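J'ai mis trois semaines à écrire cet avis parce que je voulais être juste avec une boîte. On en est là.

La boîte s'appelle Gradton, de chez Nestton. Une boîte en bois clair, façon bambou, que la fiche produit présente comme un « module d'organisation pour plan de travail contemporain ». Chez ma mère, on appelait ça une caisse, et on y mettait les pelotes. Je l'ai achetée avec la lampe de bureau blanche de la même maison, la Bratthorpe, parce que le lot donnait droit à la livraison gratuite et que je suis exactement le genre de client pour qui la livraison gratuite a été inventée. 53 euros les deux. Vous voilà prévenus, il ne s'agit pas d'un investissement.

## Le déballage

Carton correct, calage en papier froissé, et une notice de 12 pages. Pour une boîte. Je l'ai lue en entier, par respect. On y apprend qu'il convient de la poser sur une surface plane, d'éviter l'immersion et de ne pas s'en servir comme marchepied. Deux pages sont consacrées à la lampe, qui comporte pourtant une ampoule, un câble et la possibilité de s'électrocuter. Je signale ce déséquilibre au service rédaction de Nestton, s'il existe.

Odeur de bois ciré à l'ouverture, assez agréable, partie en quelques jours. Aucune écharde sur mon exemplaire, ce que j'ai vérifié en passant le doigt partout comme un inspecteur de la marine.

## La boîte

Les côtés sont unis, sans logo ni poignée, et sans cette petite phrase gravée du type « chaque chose à sa place » qui gâche tant d'objets honorables. Le bord supérieur est légèrement relevé. Ce rebord m'a d'abord agacé, il accroche la manche quand on plonge la main dedans sans regarder. Puis je m'y suis fait, et maintenant je m'en sers pour attraper la boîte d'une main quand il faut la pousser pour étaler une facture.

Je lui reproche surtout l'absence de séparations. Tout ce qu'on y met finit par former une espèce de sédiment. En bas, les trombones et les piles dont on ne sait plus si elles sont neuves. Au milieu, les adaptateurs. Au-dessus, ce dont on a besoin, pendant environ une matinée. Nestton vend un insert à compartiments, en option, à un prix qui m'a fait refermer l'onglet avec une certaine dignité. J'ai découpé une boîte à chaussures. C'est laid et ça marche très bien.

Deuxième reproche : les pieds. Il n'y en a pas. Sur mon plateau beige clair, assez lisse, la boîte glisse dès qu'on la bouscule du coude, et elle a une préférence marquée pour la diagonale. Je la remets droite le matin, elle est de travers à midi. Quatre pastilles de feutre ont réglé l'affaire, avec le sentiment désagréable d'avoir terminé moi-même le travail de l'usine.

## La lampe

Tête ronde en forme de dôme, bras courbe, tout en blanc. Contre un mur blanc, elle disparaît presque, et c'est à mon avis ce qu'elle fait de mieux. J'avais avant elle une Van Leeuwen articulée, modèle d'architecte, magnifique, qui occupait à elle seule un tiers du bureau et redescendait lentement vers le clavier à mesure que la soirée avançait. Comme moi, mais en plus cher. La Bratthorpe, elle, tient sa position.

Je la laisse au fond de la table, du côté du mur. Son socle est assez discret pour qu'on puisse vivre autour, et c'est bien le problème : on vit autour. En une semaine, tout ce qui traînait ailleurs dans la pièce était venu s'installer à son pied. 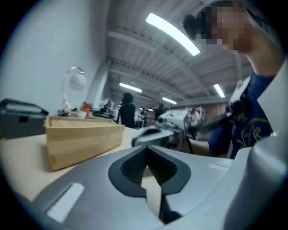 La petite tasse blanche, par exemple, n'a rien à faire à côté d'une lampe. Elle y retourne pourtant toute seule. Même chose pour le petit truc orange, que je range et que je retrouve, et pour les câbles noirs, qu'aucune boîte du monde ne contiendra jamais. J'avais acheté le lot Nestton en partie pour eux. J'imaginais les fils lovés dans le bambou comme des anguilles dociles. Dans la vraie vie, un câble qui sert est un câble branché, donc dehors, et la Gradton n'a aucun passage prévu à l'arrière. Un simple trou aurait suffi. J'ai envisagé la perceuse, puis j'ai pensé à la notice et je n'ai pas osé.

Côté lumière, rien à redire. Elle est franche sans être clinique, et le dôme évite de la prendre dans les yeux quand on est assis. Debout et penché sur la table, c'est une autre histoire, on se fait de l'ombre avec sa propre tête. L'interrupteur est sur le câble, à l'endroit précis où ma main ne va jamais. Le soir, je le cherche à tâtons le long de la table, avec la grâce que vous imaginez.

## L'avis des autres

Shahram Tehrani, avec qui je partage le bureau et la facture d'électricité, trouve la boîte trop basse. Il voudrait y ranger ses classeurs debout. Je lui ai répondu qu'un meuble à classeurs existait et que cela s'appelait un meuble à classeurs. Il aime beaucoup la lampe, en revanche, au point de la tourner vers son côté dès que j'ai le dos tourné. Le bras supporte bien ce va-et-vient quotidien, c'est donc un test d'endurance que je n'avais pas prévu et qui joue en faveur du produit.

Il conteste aussi mes pastilles de feutre, qu'il juge « petites bourgeoises ». Je le note par souci d'exhaustivité.

## À l'usage

Le bois ne marque pas trop. J'ai posé dessus un mug trop plein un lundi, l'auréole est partie avec un chiffon humide. Une goutte d'encre, elle, est restée, et elle a maintenant l'air d'un nœud du bois si on plisse les yeux. La poussière se voit peu sur la boîte et énormément sur la lampe, dont le dôme blanc réclame un coup de chiffon par semaine. Il en reçoit un par mois.

La stabilité de la lampe est bonne. Je l'ai accrochée deux fois avec une manche de manteau, elle a oscillé, elle a réfléchi, elle est restée debout.

Reste la question du prix à l'unité, puisque Nestton vend aussi la boîte seule : 32 euros. À ce tarif, sans pieds, sans séparations et sans trou pour les câbles, je passe mon tour et je vous conseille d'aller voir au rayon cuisine, où les mêmes caisses servent à ranger des couverts et coûtent moins cher, le mot « contemporain » n'étant pas compris. La lampe seule, je la rachèterais.

## En bref

**J'ai aimé**

- la lampe, son bras qui ne s'affaisse pas
- les côtés sans fioritures de la boîte
- le rebord, avec le temps
- la notice, pour des raisons littéraires

**J'ai moins aimé**

- la boîte qui patine sur la table
- l'intérieur d'un seul tenant
- l'interrupteur, où qu'il soit
- l'insert en option et son prix

**Note :** 3/5 pour le lot, dont l'essentiel revient à la lampe.

*Mise à jour de juillet :* une des pastilles s'est décollée. La boîte penche un peu côté fenêtre. Shahram dit que ça se voit, moi je trouve que non.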